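Home > Household > Cleaning & Storage

Getting scuffs out of plastic storage bins?

I inherited a stack of plastic bins from my mother-in-law when she closed up her sewing room, and I'd love to use them for the kids' craft supplies. They're good sturdy bins, but the bottoms have fine scratches and a dull, whitish look in places that dish soap won't touch. I've scrubbed until my arm ached! Is there a gentle way to bring back some shine, or should I just line them and move on? 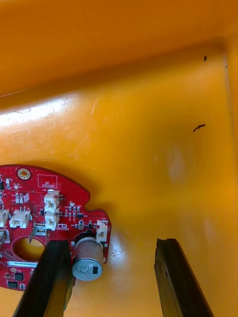
2 replies

Hussam Obeidat
Oh, I do sympathize, I spent most of a July on the same chore. Start with a paste of baking soda and warm water on a soft cloth, small circles, and let it sit a few minutes before you rinse. That lifts most whitish marks if they're residue. If they're still there once the bin is dry, the surface itself is probably worn, and a dab of plastic polish will help a little (try a corner first, please). Real scratches will stay. Mine did, and they've held yarn happily ever since.

One more thing, as you may be tempted: don't use the same polish on everything in the house. My wife did our chrome with the plastic stuff and it went streaky. For chrome, a damp microfiber cloth and a drop of white vinegar, then buff it dry right away. 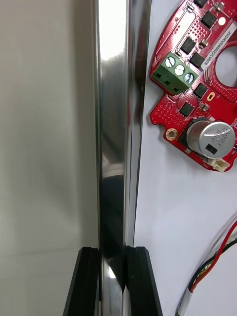
Rardale, 08/06/2022

Adding to my own reply now that I've done another batch. A sheet of felt cut to fit the bottom hides everything and keeps the beads from rattling. I paid 2 dollars a sheet.

ziteo_mom
just line them, life is short. shelf paper works

Filed under: plastic, scuffs, hand-me-downs

Related
Labels that peel off clean
Storing 200 spools of thread in a small closet
Sticky residue on old lids

Contact us | © Valdovinos Home Help | Back to top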